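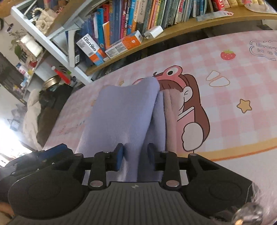 A customer from Dona wrote to us in April that she had bought two grippers from other makers before ours, and both were good with boxes and useless with a bath towel. She asked if we had tested on cloth at all, or only on things with corners.

We liked this letter very much, and it is now on the wall of our workshop. Cloth is the reason Piketard exists.

About Piketard

We make a hand-held gripper kit for teams who teach robots to do housework. A person holds the tool, picks up and folds things with it in an ordinary room, and the recording goes to the robot team. We started in one rented room in Gill with 12 kits. Today there are more than 100 in use, and we still assemble each one by hand.

What you receive

The Zestbridge kit has two grippers, spare fingertip pads, a charger and a carry case. The pads wear out first, so please order them early. Changing a pair needs one small screwdriver and a little patience.

Our recording service

If you have no people for recording, we can do it for you. The smallest order is 80 hours. We work in real homes, on the tables that families use, and we ask permission for every room.

What we cannot do yet

Very thin silk is still difficult for us. Wet laundry we do not offer.

Visits

The workshop is open on Thursday afternoon. Bring your own towels if you wish. Parking is behind the building, next to the tyre shop.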